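Desk Bin Sorting: FAQ
Maintained by Kavitha Varghese, Jirnarstead. Updated 10th August.

What is the standard layout?
Three open bins side by side, mid-table: green left, black center, red right. The tiered organizer goes along the left wall. The small yellow bin stays behind it and is not part of the sort.

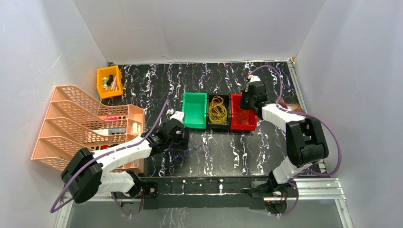 Which color goes where?
Orange strands go in red. Yellow goes in black. Green is reserved for the darkest color in the lot, and stays empty if that color hasn't been started. 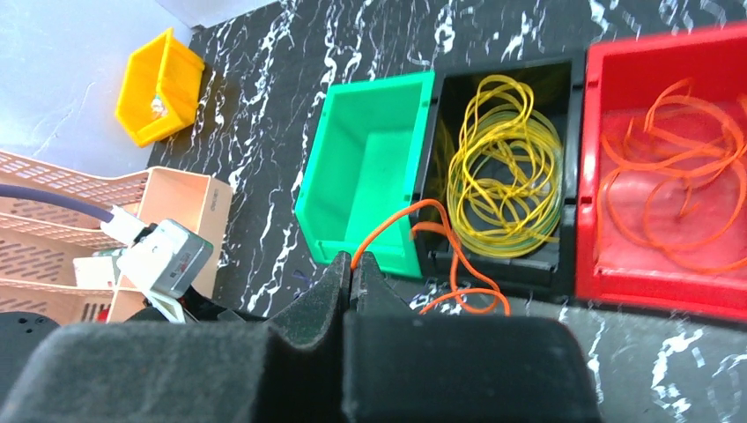

Green bin empty; yellow in black, orange in red.

Can other items stay on the table?
Yes, if they clear the front lips of the bins by 2 inches. Books go to the right of the red bin.

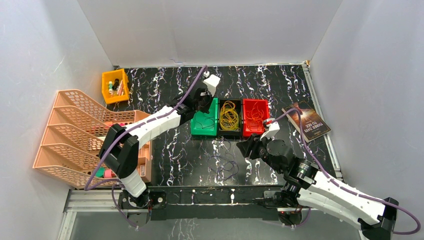
Book placed to the right of the red bin. Purple pieces in front of the black bin.

Do I untangle before sorting?
No. Sort by color first. A tangle of one color can go in whole; a mixed tangle is separated on the tabletop. 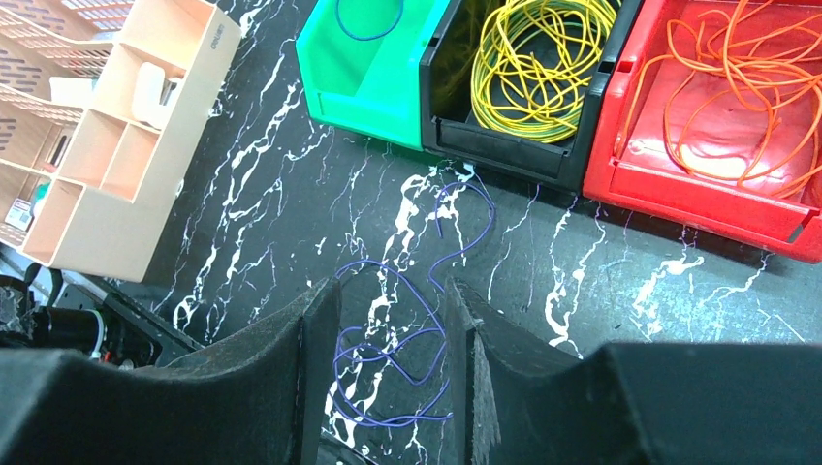 Pull single strands from the outside of the tangle and leave the center for last. Strands hanging over a lip are pushed back in before the bin is moved.

How full can a bin be?
Up to 20 mm below the rim. Start a second bin after that. Replacements are Stanico part 891.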